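The Little Pink Basket and Other Table Things
Gallery by Styliani Pappas

Welcome back, everybody, and come on in! I put this page together in May, after what felt like a whole spring of moving small things from one place to another, and I kept meaning to write more than I did (story of my life). If you've followed my Burthorpe pages for a while you know how I feel about a plain light table. Give me a good pale top with some grain in it and I can happily spend an afternoon deciding where one little basket ought to go. My old table at home is dark and covered in rings from my mother's coffee cups, and I love it, but small things just disappear on it.

I've always had a soft spot for small baskets with holes in the bottom. They rinse out fast, crumbs fall right through, and they stack inside each other when you're done. I must own more of them than any sensible person should, and I still stop to look whenever I pass a shelf of them.

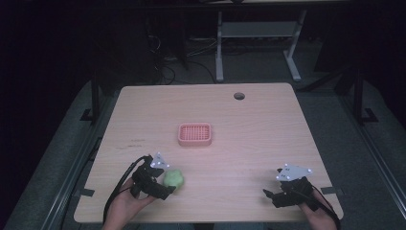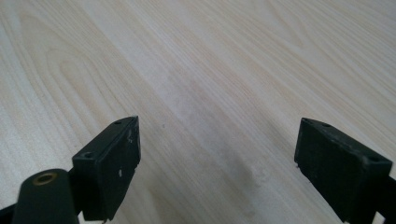
First picture: the pink basket near the middle of the table, with a lumpy light green something waiting closer to the front. Second picture: pale wood grain, with a soft gray smudge and one tiny dark speck.

A word about marks like those, as I get a lot of mail on the subject. I start with a soft cloth and plain warm water, wipe with the grain, and let the top dry before I decide whether I'm still bothered. Half the time I'm not! A table that gets used is going to pick up a scuff here and there, and I'd much sooner have that than one everybody is scared to set a cup on.

Next up are the Economou shelves, which took me far longer to sort than I'd planned. I have some 400 pictures to go through for that page, so please be patient with me, and do keep sending your own basket pictures in the meantime.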